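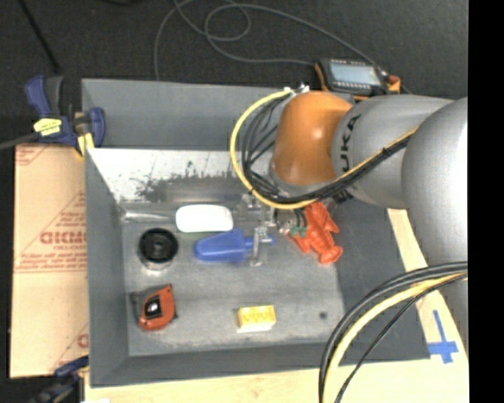 The Ferry to Niltden

The last boat to Niltden left at five, and the woman at the ticket window told me I had missed it.

I said it was ten minutes to five. She pointed at a card taped to the glass. From November to February the last boat left at half past four. I read the card twice and asked if there was another way across. She said there was a road, but it went up around the head of the lake and there was no bus on it until morning.

I had my mother's clock in a cardboard box under my arm. It was heavier than it looked. I had carried it on two trains from Veltow and I did not want to carry it back.

"You can sit inside until eleven," the woman said. "Then I lock up."

The waiting room had a bench along each wall and a heater under the window. A man in a green coat was asleep at one end. I sat at the other end and put the box beside me. After a while I opened it to see if the glass had broken. It hadn't. The hands were at twenty past two, where they had been since my mother stopped winding it.

My brother wanted the clock. He had said so at the funeral and again in a letter, and then he had stopped asking. He lived on the far side of the lake in a house I had never been in. We had not spoken in 19 years, apart from the funeral, where he said four or five things to me and I said fewer to him. The letter was in my coat. It had his address at the top and a telephone number underneath it.

There was a pay phone by the door. I looked at it for some time.

The man in the green coat woke up and asked me what time it was. I told him it was almost seven. He looked at the clock in the box and then at me.

"Is that for sale?"

"No."

"Does it work?"

"I don't know," I said. "I haven't tried it."

He came over and asked if he could pick it up. He turned it around and opened the little door in the back. The key was hanging inside on a piece of kitchen string. I had not known there was a key in there. I had looked through every drawer in my mother's kitchen for it.

There was a number scratched into the brass, 2391, and under it the word Abdella. He said that was the maker, or it might be the shop. He had seen one other. He put the key in and gave it a few turns, slowly, and then he touched the pendulum with one finger.

It ran. It was louder than I remembered. When I was a boy it stood on the shelf over my brother's bed, and he used to put a sock around it at night so I could sleep. In the morning he took the sock off before our mother came in. I hadn't thought about that in a long time.

"You want to set it?" the man asked.

"Leave it where it is."

He went back to his bench. The woman came out of the ticket office with a thermos and gave each of us some tea in a paper cup. She listened to the clock and didn't say anything about it. A truck went by on the road, and the window shook a little.

I finished the tea and went to the phone. It took me two tries to get the coins in. It rang a long time at the other end.

"Yes?" my brother said.

I said who it was. I said I was at the landing at Etalent and I'd missed the boat.

He was quiet. I could hear a radio, and then he turned it off.

"They change it in November," he said.

"I know that now."

"Have you eaten?"

"No."

"It's an hour and a half by the road," he said. "Stay inside. What's that noise?"

I held the receiver out toward the bench as far as the cord would go.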